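Vider mon bureau, épisode trois

Bon, je vous avais promis des nouvelles du grand tri, alors voilà. Depuis janvier je travaille à la maison quatre jours sur cinq, et mon bureau était devenu une sorte de vide-poche géant : les tasses, les factures, un agenda Semple que je n'ai jamais ouvert, trois chargeurs dont un qui ne charge rien du tout... Je poussais le tas vers la gauche pour écrire, puis vers la droite pour manger (oui, je mange devant mes mails, pas de commentaires).

Samedi ou pas samedi, il y a toujours mieux à faire, alors je m'y suis mise un matin à sept heures, avant le café. Grosse erreur, le café. J'ai tout descendu par terre et j'ai trié en tas. Les papiers sont partis dans une boîte Lesstead, celle avec les intercalaires, et j'ai retrouvé au passage une facture Gomitz de 84 euros que je cherchais depuis l'automne ! Les stylos, j'en ai gardé deux. Le reste est allé à ma nièce, qui dessine sur tout ce qui ne bouge pas.

Ensuite, éponge, un peu de savon noir, chiffon. J'avais oublié que le plateau était si clair, presque rosé selon la lumière. Il garde quelques petites traces que je n'arrive pas à faire partir - si vous avez une astuce qui n'abîme pas les surfaces mates, je prends. Le clavier reste à droite, c'est ma place, et tout le côté gauche est libre pour un cahier ou pour rien.

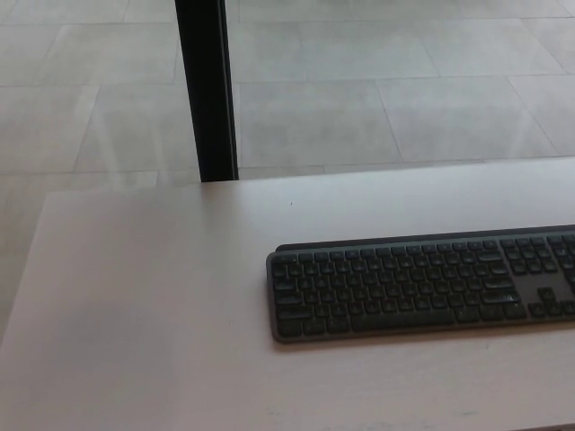 Le clavier foncé sur le plateau clair, j'aime bien.

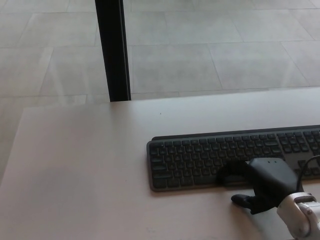 La suite, c'est la lampe. J'hésite depuis des semaines entre une Ereck à pince et un modèle à poser, mais j'ai peur qu'un pied me reprenne toute la place que je viens de gagner. La Ereck coûte 200 euros, quand même, alors je guette les soldes. Et il me faut un tapis pour la chaise, le carrelage est joli mais ça roule avec un bruit de gare, mes voisins du dessous doivent m'adorer.

Je vous raconte les câbles la prochaine fois. J'ai acheté une goulotte, elle est encore dans son sachet.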